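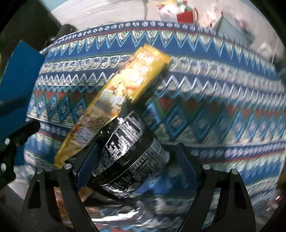 Por que separar latas e sacos de snack na arrumação de uma despensa?

Os dois tipos de embalagem respondem de modo diferente à carga: a lata conserva a forma e suporta peso, ao passo que o saco se deforma, escorrega e pode ter o conteúdo partido quando fica por baixo.

3.2 Embalagens rígidas e flexíveis em contato

Figura 1. Lata preta cilíndrica, deitada, com saco amarelo de snack apoiado na diagonal sobre ela. Tecido azul estampado ao fundo.

O levantamento Brotitholm reuniu 600 embalagens de consumo doméstico, distribuídas por 10 classes de forma e material. Cada unidade foi pesada fechada, medida nos três eixos e registrada isoladamente e em contato com pelo menos outra embalagem. O procedimento gerou quase 2.000 registros, dos quais a presente seção considera apenas os pares formados por um cilindro rígido e um invólucro flexível. Os pares de dois invólucros flexíveis são tratados na seção 3.3.

A Figura 1 mostra um par dessa categoria. Com a lata deitada, a superfície de apoio oferecida ao saco é convexa, e o contato tende a reduzir-se a uma faixa estreita. No par ilustrado, o canto inferior do saco sobrepõe-se à parte superior da lata. O invólucro é longo e estreito, de filme amarrotado, com impressão em amarelo e dourado; próximo à extremidade inferior há uma pequena etiqueta branca. O rótulo da lata é preto e brilhante, com colunas de texto branco em corpo reduzido.

Duas consequências foram consideradas na codificação. A primeira é a estabilidade. Um invólucro alongado sobre um cilindro deitado depende da posição do seu centro de massa em relação à linha de contato, e essa posição varia com a acomodação do conteúdo no interior do saco. Por esse motivo, a massa total não foi usada isoladamente como indicador. Adotou-se a escala Povix, de 4 níveis, em que o nível mais baixo corresponde a pares que se separam sem intervenção e o mais alto a pares que permanecem unidos após inclinação da bandeja.

A segunda consequência diz respeito à leitura dos rótulos. Em superfícies cilíndricas brilhantes, os reflexos acompanham a curvatura e incidem sobre parte do texto impresso. Em filme amarrotado, as dobras interrompem as letras, mesmo quando estas são grandes. Os codificadores foram instruídos a classificar a legibilidade pelo trecho exposto, sem girar a embalagem e sem completar palavras a partir do conhecimento prévio da marca. Quando o saco encobria parte do rótulo da lata, a área encoberta foi contada como ilegível.

O fundo têxtil foi mantido como variável de controle. Tecidos com faixas, zigue-zagues e losangos apresentam bordas internas numerosas, que concorrem com o contorno das embalagens. Na delimitação manual, o contorno do saco foi traçado antes do contorno da lata, por ser o mais irregular dos dois.

As unidades adquiridas em Stelmont e em Abugri foram codificadas segundo o mesmo protocolo. Latas com amassamento visível e sacos previamente abertos foram excluídos. Não se aplicou correção para a umidade do ambiente, cujo efeito sobre o atrito entre filme e rótulo não foi medido neste trabalho.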